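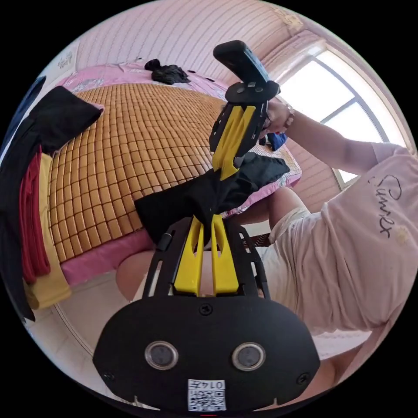
The cloth mill at Dillcombe made black fabric and very little else. For most of its working life it supplied mourning wear, then clergy, then waiters, and finally the stage. Theaters still hang its cloth, though the last bolt came off the looms years ago and the building now holds apartments and a dentist.

Black is a hard color to dye well. A white sheet can be a little off and still pass for white, but two blacks that looked the same in the shop will show up as brown and green once they're side by side in daylight. Anyone who has tried to match suit pants to a jacket knows the problem. The dyer's answer is usually a mix: a heavy dose of one dark dye with smaller amounts of others to pull it away from red or blue.

Before synthetic dyes, the usual route was to start with tannin, often from oak galls, and follow it with iron. The two react in the fiber and turn it dark. The trouble is that iron weakens the cloth over time. Museums have old embroideries in which the colored threads are still bright and the black outlines have crumbled away, leaving bare ground and needle holes. A better black could be had by dyeing wool deep blue first and going over it with red and yellow. That took longer and cost more, so a good black coat said a lot about its owner's income.

Ettore Farina ran the dye house at Bortolotti for much of his career and still does some consulting for Gakavska, which weaves drapery. He keeps his old recipe cards in a kitchen drawer. Number 1802 was the house black for wool and number 2733 was the one for cotton, and he says customers ordered by those numbers long after the company had given them proper names.

"People think you just put in more dye," Farina says. "You put in more and it comes off on the customer's neck."

That is the other half of the job. A deep shade needs a lot of dye, and whatever the fiber doesn't hold has to be washed out before the cloth is sold. Farina's crew rinsed each lot until a white rag rubbed on it came away clean. In a busy November, with holiday orders in, the rinse tanks ran until 2 in the morning.

Stage cloth has its own demands. It has to absorb light, so the surface matters as much as the dye. Wool serge was the standard for drapes, and cotton velour with the pile hung facing up looks darker than the same velour hung the other way. At the Fliltelthorpe playhouse, which seats 99, the side curtains are Dillcombe serge bought 50 years ago. They have been patched along the bottom and treated again for fire, and they are still blacker than the newer panel at the back.

At home, the advice is dull and mostly right. Wash black cotton inside out, in cold water, with other dark things. Use less detergent than the cap suggests. Much of what looks like fading is surface wear, where rubbing lifts tiny fiber ends that scatter light, so a full, tumbling load does more harm than a short one. Line drying is fine if the line is in shade.

Redyeing at home works on cotton, linen and rayon. Polyester needs a different dye and a lot of heat, and the stitching on many cotton garments is polyester, so the seams may stay the old color.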